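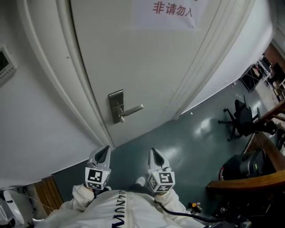 Styliani Christodoulou

2/27/25

포크 로워 레그 정비. 대상은 Gilchrist 하드테일에 달린 Zamdale 에어 포크, 트래블 130mm. 지난 정비는 7월이었고 그 뒤로는 스탠션만 닦아 가며 탔다. 증상은 초기 움직임이 뻑뻑한 것. 가만히 서서 핸들바에 체중을 실으면 한 번 걸렸다가 뚝 떨어지듯 들어간다. 새그 구간을 지나면 멀쩡하다. 댐퍼 쪽 소음은 없고 리바운드 클릭도 정상이다.

작업 전에 세팅값부터 적어 두었다. 공기압 67psi, 리바운드는 완전히 잠근 상태에서 4클릭 풀림, 볼륨 스페이서 2개. 컴프레션은 전부 열림. 예전에 이걸 안 적고 에어를 뺐다가 원래 값을 찾느라 주말을 통째로 쓴 적이 있다.

앞바퀴와 캘리퍼를 분리하고 에어를 천천히 뺐다. 빼는 도중에 포크를 몇 번 눌러 네거티브 챔버 쪽 압력도 같이 내려가게 했다. 하단 볼트는 나사산이 몇 개 물린 상태까지만 풀고 플라스틱 망치로 두드려 샤프트를 압입부에서 떼어냈다. 댐퍼 쪽은 바로 빠졌는데 에어 쪽은 한참 버텼다. 볼트 머리를 소켓으로 받치고 수직으로 때려야 한다. 비스듬히 때리면 볼트 머리 육각이 상한다.

나온 오일은 에어 쪽이 거의 없었다. 바닥에 검은 막처럼 깔린 정도. 댐퍼 쪽은 양은 남아 있었지만 회색으로 탁했고, 손가락으로 비비면 고운 입자가 느껴졌다. 금속 가루처럼 반짝이는 것은 없었으니 부싱이 갈린 것은 아니라고 본다. 폼링은 양쪽 다 말라 있었다. 초기 마찰의 원인은 이것으로 거의 설명이 된다. 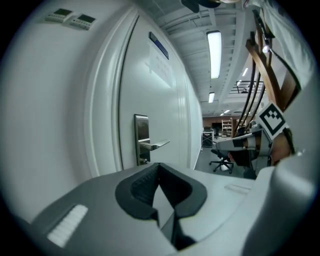 폼링은 세척해서 재사용할까 하다가 교체했다. Skillau 씰 키트에 폼링과 더스트 와이퍼가 같이 들어 있고, 와이퍼만 새것으로 갈고 폼링을 남길 이유가 없다. 와이퍼 탈거는 타이어 레버를 아래에 넣고 로워 레그 입구에 천을 댄 다음 들어 올리는 방식. 마그네슘 가장자리를 지렛점으로 쓰면 찍힌다. 왼쪽 입구에 이미 작은 찍힘이 하나 있는데 내가 낸 것인지 전 주인이 낸 것인지는 모르겠다. 씰이 앉는 면은 아니어서 사포로 턱만 죽이고 넘어갔다.

내부 세척은 이소프로필 알코올을 적신 천을 긴 봉에 감아서 했다. 부싱 위아래를 왕복해도 천이 더 이상 검어지지 않을 때까지. 부싱 표면은 손전등으로 비춰 보았고 코팅이 벗겨진 곳은 못 찾았다. 스탠션은 안쪽 면, 그러니까 평소 로워 레그에 가려지는 부분까지 손톱으로 긁어 보았다. 걸리는 곳 없음. 앞면에 세로로 희미한 줄이 있으나 손톱에는 안 걸린다. 7월 메모에도 같은 줄이 적혀 있으니 진행은 없는 셈이다.

새 폼링은 오일에 담가 두었다가 넣었다. 전에는 끼우고 나서 위에 오일을 떨어뜨렸는데 그렇게 하면 바깥쪽만 젖고 안쪽은 마른 채로 남는다. 와이퍼 압입은 전용 드라이버를 썼다. 오른쪽은 한 번에 수평으로 들어갔고 왼쪽은 살짝 기울어서 빼고 다시 넣었다. 압입 후 립 안쪽에 그리스를 얇게 발랐다. 많이 바르면 첫 라이딩에서 밀려 나와 먼지를 모은다.

Corey Goodwin은 에어 쪽 로워에 규정량보다 오일을 더 넣으라고 한다. 그쪽 폼링이 늘 먼저 마른다는 이유다. 관찰 자체는 내 포크와 일치한다. 다만 로워 내부 공간이 줄면 갇힌 공기의 압축비가 올라가고 막판 트래블이 그만큼 단단해진다. 130mm 포크에서 그 차이를 몸으로 구분할 수 있을지는 의문이지만, 변수를 동시에 두 개 바꾸고 싶지 않아서 규정량대로 넣었다. 다음 정비 때 에어 쪽만 늘려서 비교해 볼 생각이다.

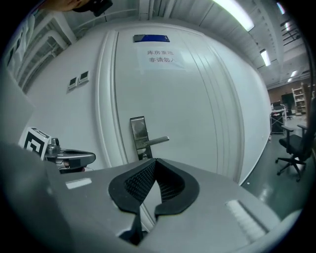

사진: Corey Goodwin

조립은 분해의 역순. 로워를 절반쯤 끼운 상태에서 자전거를 기울여 하단 구멍으로 주사기를 넣고 오일을 주입했다. 이때 주사기 끝이 샤프트 안쪽으로 들어가면 오일이 엉뚱한 곳에 고이므로 벽 쪽으로 비스듬히 댄다. 크러시 와셔는 새것. 하단 볼트는 토크 렌치로 규정값까지 조였고, 조인 뒤 볼트 주변을 닦고 휴지를 받쳐 두었다. 저녁에 확인하니 휴지에 묻은 것이 없다.

에어는 한 번에 67psi까지 올리지 않았다. 중간에 끊고 포크를 천천히 눌러 포지티브와 네거티브 챔버를 맞춘 다음 다시 넣는 식으로 반복했다. 이 과정을 건너뛰면 게이지 숫자는 맞는데 포크가 제 높이로 서지 않거나 초반이 이상하게 딱딱하다. 펌프를 분리할 때 나는 소리는 호스 쪽 공기가 빠지는 소리이니 보충할 필요가 없다.

정적 확인 결과. 초기 걸림은 사라졌다. 핸들바에 손만 얹어도 조금 들어간다. 새그는 같은 공기압에서 전보다 깊게 나온다. 마찰이 줄었으니 당연한 방향이고, 압력을 올릴지는 타 보고 정한다. 리바운드는 기존 4클릭 그대로 두었는데 앞바퀴를 눌렀다 놓으면 전보다 빨라진 느낌이 있다. 이것도 마찰 감소분일 가능성이 높다. 클릭 하나를 잠가야 할 수도 있다.

캘리퍼는 다시 달면서 정렬이 틀어져 로터가 한쪽에서 스쳤다. 고정 볼트를 풀고 레버를 잡은 채로 조이는 방법으로는 안 잡혀서 흰 종이를 뒤에 대고 눈으로 맞췄다. 로터 자체에도 약간 휜 구간이 있다. 제동에는 지장 없는 수준이라 보류.

남은 일. Citley 코스에서 같은 구간을 반복해 타고 오링 위치를 기록할 것. 루트가 연속으로 나오는 내리막에서 손 저림이 여전하면 리바운드보다 타이어 압력을 먼저 의심할 것. 헤드셋 하부 베어링은 포크를 흔들 때 미세한 서걱거림이 있었으므로 다음에 포크를 내릴 때 같이 본다. 폐오일은 병에 담아 선반 아래 칸에 두었고 Skillau 키트의 남은 와셔는 작은 지퍼백에 넣어 토크 렌치 케이스에 같이 보관. 크러시 와셔 추가 주문 필요.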